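Any Day Now, the Washing Up

April 2024

My grandmother had a word for the sort of job that is never finished, only interrupted, and she used it chiefly of laundry. I thought of her a good deal this spring while I was going about the country asking people when a machine might take some of it off our hands. I had promised my editor an answer by the end of March. I had, by then, a very full notebook and a rather thin answer, so I asked for a few more weeks and another train ticket.

The ticket was to Skestport, where a small firm called Tistura has the upper floor of what used to be a rope works. They make arms. To be more exact, they buy the arms and make the fingers and the thinking that goes with them, and they were kind enough to let me sit on a stool for the better part of two days with a flask of tea and get in everybody's way.

What I had come to see was tidying. It sounds the easiest thing in the world, doesn't it? You pick the thing up off the table and you put it in the basket, and most of us could do it at three years old, even if we wouldn't. But a toy with a thin stem and little arms sticking out of it is a dreadful object from a gripper's point of view. Take it too high and it swings, take it too low and you catch the rim of the basket on the way over, and if the basket has slots in its sides (and the cheap plastic ones always do) there are a dozen places for a small arm or a fingertip to snag. The engineers talk about slots the way gardeners talk about slugs.

They keep a log of every try, and they let me read it over lunch. The week before I came they had made 644 attempts at putting one thing or another into a basket, and 628 had gone in. I said that sounded marvellous, and I meant it! The young woman beside me put down her sandwich and asked how I would feel about a dishwasher that broke a plate every forty or so. Quite.

Things are a little further on at work than they are at home, mostly for the dull reason that a workshop can be arranged to suit the machine and a kitchen can't. At Getbridge, a packing firm an hour inland, a pair of arms puts bottles of shampoo into cartons all night long, about 3000 of them in a shift, and has done so without much fuss for two years. The bottles are always the same and they always arrive from the left. When the supplier changed the cap last autumn the whole line stood still for an afternoon, and four people came down from the office and packed by hand, and I gather rather enjoyed themselves.

Then there is the Mockus, which is the one you may have seen in the shops. It folds towels. It costs 600 pounds, it takes up as much room as a bedside table, and it does fold towels, provided you feed them in by the corners and keep them all of a size. I borrowed one for a fortnight. I fed it faithfully every evening, and somewhere in the second week I noticed that finding the corners was most of the job, and that I was the one doing it.

I don't want to sound sour, for I came away from Skestport fonder of these machines than I went. There is something very touching about watching one hesitate over a basket. The people there think it will be ten years before anything of the kind is let loose in an ordinary house with an ordinary child's bedroom in it, though one of them said five and was hooted at. My own socks, meanwhile, are still on the radiator.

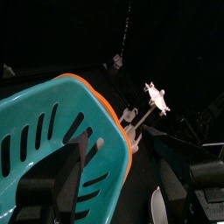

Ten years is generous, I'd say, having packed on nights beside a pair of arms for longer than your writer sat on that stool. They are grand workers while everything comes down the belt the same way up. Give them one carton with a crushed corner and they'll wait there politely until somebody comes. My wife says she has lived with the same arrangement at home since we were married, and she would like to know who is building a machine that notices the bin is full without being told.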